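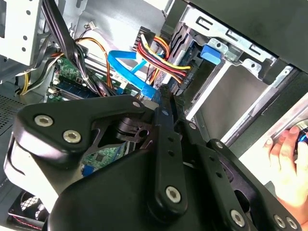

Gripper dropping drive carriers, teardown cell

beltsander88
Our Skirkis cell strips old desktop towers, two arms over a slatted table. Since May the wrist gripper keeps letting go of drive carriers. I put new pads on and re-taught the approach, and it's still flaky. 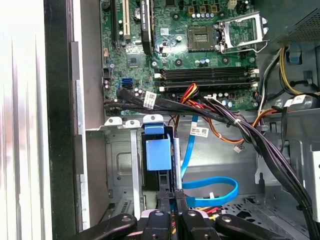
I also backed the closing speed off to 6 and that bought me maybe a day. My gut says finger screws. Anybody else?

mo_wallville
Not screws! I'd bet on your fixture. If the tower shifts a hair, every point you taught is wrong.

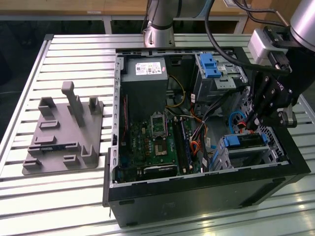 Tower on its side next to the gray fixture plate

beltsander88
Eh, I re-zeroed it twice. Same drops.

quietcrank
Disagree with mo. Ours did this at cycle 412 and it was slop in the finger links. Grab one finger and wiggle it with the power locked out.

beltsander88
OK, wiggled. The left one has play, darn it. Pulling the gripper tonight.
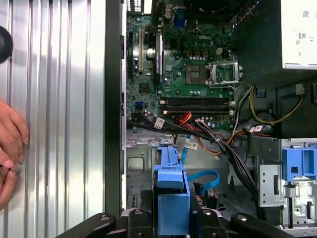 mo_wallville
Fine, but check the fixture while you're in there. I'm not letting that go.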